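Home | List Archive | Browse by Thread | Subscribe | Log In

We use cookies to keep you signed in to the archive. By continuing you agree to our cookie policy.

Re: [smallrooms] Uvley — what did I miss?
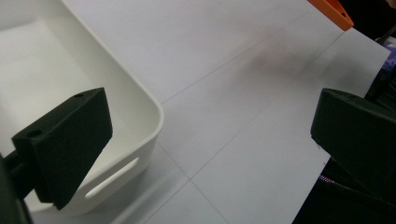
Re: the ending (SPOILERS from here down)

Adjoa wrote on Monday:

> Finally watched Uvley last night after the lot of you went on about it
> all through December. I liked the first hour a great deal. Two
> brothers, one lighthouse, a radio that only picks up their dead father's
> weather reports, fine, I'm in. But then Hanik goes down to the boat shed
> and the movie just sort of stops explaining itself. Is the man in the
> shed the father? Is he Azar, older? And why does the radio go quiet
> BEFORE the storm and not after? I rewound it and I still don't get it.
> My husband says it's a ghost story and I should leave it alone. I say
> it's a guilt story wearing a ghost story's coat. Somebody settle this
> please, we have been at it since breakfast.
>
> Adjoa Kpodo

Oh Adjoa, I can't settle it but I can certainly make it worse!

I've seen this thing three times now, once at a proper theater (the Bondell, 14 of us in a room that seats 200, and a guy two rows up who unwrapped hard candy through the entire storm) and twice at home, and I have changed my mind every time. First time through I was with your husband. Ghost story, the father never left, the radio is him. I walked out completely happy with that and bored my sister with it on the phone for an hour.

Second time I started watching the younger brother instead of the older one, and I think that's where it opens up. Azar hardly talks. He gets maybe a dozen lines before the shed, and if you listen to them, every single one is something the father has already said on the radio. "Wind's backing round." "Nobody out past the point." He says them a scene or two later in the same flat voice, and Hanik answers him like it's normal conversation. I missed this completely at the Bondell (candy man) and it gave me a real chill on my own couch with the lights on.

So my current theory, and Tarek is going to tell me I'm wrong because he always does, is that Azar has been making the broadcasts. There's that upstairs room Hanik never goes into. There's the cut on Azar's thumb the morning after the second report, and then we get a quick look at the loose wire in the kitchen set. I don't think he's doing it to be cruel. Hanik stopped eating after the funeral, remember, and the first time we see him finish a meal is right after the first report comes through. Azar sees that and he keeps going.

Which gets me to your question about the radio going quiet before the storm. If it's the father's ghost, that makes no sense at all, it's the one night a weather report would be any use. But if it's Azar, then it goes quiet because Azar is already out of the house. He's gone down to the shed to get the boat in. And Hanik sits there in the kitchen turning the dial and waiting for his dad to tell him what to do, while his brother is out in it. I had to pause it there and go stand in the yard for a bit.

And the man in the shed? Okay, this is where I wobble. He's played by a third actor, I checked the credits, and he's billed only as "Keeper." He has the father's coat but he's left-handed, and Azar is the left-handed one (watch him with the soup). I lean toward it being Azar as Hanik would have seen him if he'd lived to be an old man. So partly a ghost, I guess? Your husband can have half a point.

What I can't make fit is the last shot. The radio comes back on with nobody in the house and gives a perfectly ordinary forecast for the next day. If Azar was doing it, who's that? I've read people saying it's a recording, and I've read people saying the director just wanted a nice spooky button on the end, and neither one does it for me. Tarek thinks it's a real station and always was, and the brothers only heard what they wanted to hear. I hate how well that works. It would mean I've got the thumb thing wrong, though, and I'm very attached to the thumb thing.

One thing I will complain about — the music. That big swelling cello when Hanik opens the shed door is doing way too much. The whole movie up to then is wind and floorboards and a kettle, and suddenly there's an orchestra telling me to be sad. I was already sad! Leave me alone!

Also, if you streamed it, can you check your running time? The one I saw at the Bondell ran 155 minutes and my copy at home is a good bit shorter. I'm nearly sure there was a scene in the theater with the two boys as kids, painting the boat with their father, and it isn't in mine. If you had the painting scene, tell me which hand the kid is using, and please don't let Tarek answer first.

I'm going to watch it again this weekend with the sound off and just follow hands. My sister has already said she isn't coming.

> Somebody settle this please, we have been at it since breakfast.

Tell him guilt story, and that I said so.

_______________________________________________
smallrooms mailing list
Contact the list owner | Copyright remains with the individual posters | Back to top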